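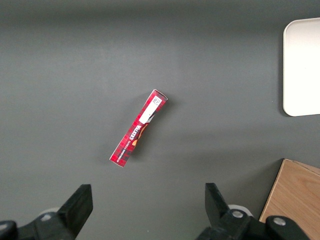

Work in October concentrated on the pick-and-place demonstrations for the packaged goods task, the second of the tasks agreed in the Jundalska work plan. The total recorded by teleoperation now stands at 1,046 episodes against a target of 1,000. Each episode starts with the gripper open above the table and ends with the arm back at its rest pose. Long, narrow cartons remain the hardest items in the set. The Walkers box, lying at a diagonal on the gray surface with its label near the upper end, is typical: the operator has to turn the wrist to line up with the long edges before descending, and that rotation is where most of the variation between operators appears. The tray and the wooden block are moved between episodes so that the policy does not learn a fixed table layout.

Recording method

All episodes in this period were recorded with the leader arm. Hand guiding, used in the first phase, has been dropped for this task. It gave smoother approach paths, but the operator's forearm entered the wrist camera view in a large share of the recordings, and those images do not match what the policy receives when it runs by itself. The 10 hand-guided sessions already stored at Groromthorpe will be kept for the trajectory comparison in the final report and will not be used for training.

Leader arm scaling was changed partway through the month. At the original setting a small hand movement produced too much wrist rotation, and operators tended to overshoot and correct. The lower setting removes most of the correction but makes each episode longer. Episodes recorded before and after the change are tagged separately in the Mercado archive.

Quality review

Mavis Tran reviewed the full set for dropped camera data, late gripper closure and contact with the table. Contact was the most frequent fault. Flat cartons leave little clearance, and the operator works from the wrist view with no force feedback. A soft stop has been added in the controller just above table height — it can be overridden with the pedal — and the fault has been much less frequent in sessions recorded after it was enabled.

Episodes with a regrasp were kept and labeled. Training with and without them is planned as a direct comparison.

Training status

Two policies have been trained on a partial set. Both reach the carton reliably when it lies parallel to the table edge. At steeper diagonals the wrist rotation starts late, and the fingers can come down on top of the carton. We attribute this to uneven coverage of carton angles in the early sessions — operators set items down by habit in similar positions. A placement schedule generated by script is now in use.

Risks and next steps

The replacement encoder for the leader arm wrist joint has not been delivered. Recording can continue on the existing part, with recalibration at the start of each session. If the joint fails, the Tinside unit can be used, but its handle geometry differs and operators would need to be retrained.

Work for the next period is as follows:

Record additional episodes at underrepresented carton angles.
Retrain both policies on the complete set.
Run the regrasp comparison.
Begin operator training for task three, with five operators.

No change to the budget is requested. The evaluation protocol for task two will be sent separately for comment before any scored trials are run.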